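Brolville Help Board > Film & Festivals

Submitting a short: does "premiere status" matter for a 2-minute film?

Natsumi Hayashi
Posted March 8, 2019

I finished a horror short called Urnari. It runs two minutes, three if you sit through my name in the credits as often as I do. I want to send it to the Usley festival, but the form asks for "premiere status" and I put it on my own video page back in December. It has 400 views, and I suspect my mother of most of them. Am I disqualified? Also, do I need subtitles if the only dialogue is screaming?

Prasetyo Pillai

Read the rules page for each festival, then read it again, as they like to hide this under "Eligibility." Plenty of places only care about premieres for features. For shorts, an online posting often doesn't hurt you, but some programmers still mind. Set the video to private now, and answer the form truthfully -- "previously online" is a perfectly respectable status.

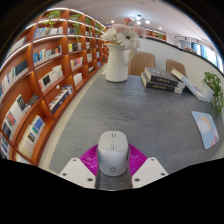
White mouse, gray table.

As for subtitles, send a version with them anyway. [screaming] is quick to type. And don't pay the late fee. I did that once for a film 1000 people had already ignored for free.

gunawan_fan

just submit it, worst they can say is no

Natsumi Hayashi

Thanks, both. It's private now, and my mother has already called to complain. I emailed Usley about the December posting and will put their reply in this thread if one comes.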